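Would you trust a robot with your favourite bracelet? Before anyone says yes, the robot has to learn some rules, and so do the grown-ups who work with it!

Rule one is about squeezing. A gripper has two jaws that close like a finger and thumb. Squeeze too hard and a bead could crack – too softly and it drops on the floor. So good robot builders set a limit on the squeeze, and they test it again and again (up to 1000 times!) before the gripper goes near anything precious. 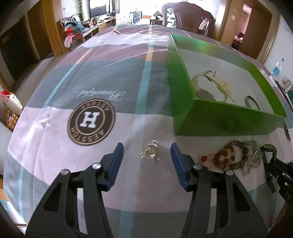

SAFE HANDS

Tidying jewellery is a brilliant test. A little chain bracelet lies on the cloth between two dark blue fingertip pads, and there are beads, a watch and a green box close by. Chains bend and slide, beads roll, and watches have straps that flop about. What a lot to think about!

Rule two is about people. Fingers stay out from between the jaws, always. If a person's hand gets too close, a robot should slow down or stop.

Rule three is the big red button. Every robot at the Drandley workshop has one, and anybody may press it, even a visitor who is only 11. "You never get told off for pressing stop," says Catriona Nisbet, who teaches the safety class there.

Try it yourself! Pick up a necklace using two spoons, and ask a friend to shout "Stop!" when they like. How fast can you freeze?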